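Newsletter > Spring issue > Community notes

The Trovgate parish registers are online at last
14 May 2021

We did it! As of this morning, every surviving page of the Trovgate registers can be searched from your kitchen table. Baptisms, marriages, burials, the odd recipe for ink scribbled inside a back cover - all of it, free, with no account needed.

If you have ever made the drive to Custska to look at the originals, you know what a change this is. The reading room there is lovely (the radiators less so), but it seats very few people and the older volumes could only come out for a short time. Now you can sit with a page for as long as you like, zoom in on a smudged surname, and go back to it the next day with fresh eyes.

The set runs to 2169 pages in all. Of those, 869 have been fully transcribed, so you can type in a name and go straight to the entry. The rest can be browsed by year and by village, and we are adding more transcriptions as they get checked. Two people read every page before it goes up, and when they disagree we show both readings. There is a wonderful argument going on over one blacksmith's first name, and I am staying out of it.

My favorite find so far is a run of burial entries where the clerk got into the habit of noting the weather. "Great wind." "Wind again." Then, three weeks later, "Still." I read those out loud to my whole family. There is also a marriage where both witnesses signed with drawings instead of marks, one a fish and the other what I think is a wheel, and if anyone has come across those two elsewhere, please write in!

A few tips before you dive in. Try every spelling you can think of, and then try a few you can't believe anyone would use. The clerks wrote what they heard, and the W names are especially wild: the hamlet of Wi shows up as Wy, Wye, Whi and once as plain W. Dates before the calendar change are shown as written, with the modern year in brackets. And if a page looks blank, brighten it with the slider at the top. Some of the faded ones come up beautifully.

The search tool is called Plillisik, and it now runs on our own server, so pages load much faster than they did during the trial. Large scans open in a moment even on my ancient laptop.

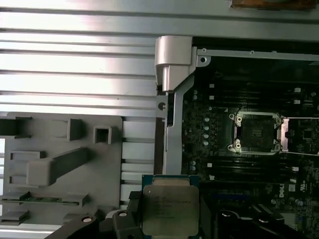 A processor held beside an open server board.

Next up are the school log books, which start going online in September. We still need readers for those, and you don't have to be an expert - if you can read your grandmother's handwriting you are more than ready. We'll send you a sample page and a letter chart, and you can do as much or as little as you please. The 400 loose letters found with the log books will come after that, once they have been flattened and sorted by date.

Happy hunting, and do send us what you find. The best ones will go in the next issue.

Shared 2 times | 3 comments

Comments

marshwren: Found my great-great-grandmother's baptism in under ten minutes. I had been looking under the wrong village for years. Thank you all so much!

oldmill_lane: Is there a way to download a whole year at once, or is it page by page for now?

inkandthread: The wheel could be a millstone. There was a miller's family in Wi who used one on their sacks, or so my aunt always told us. I'll dig out her notes.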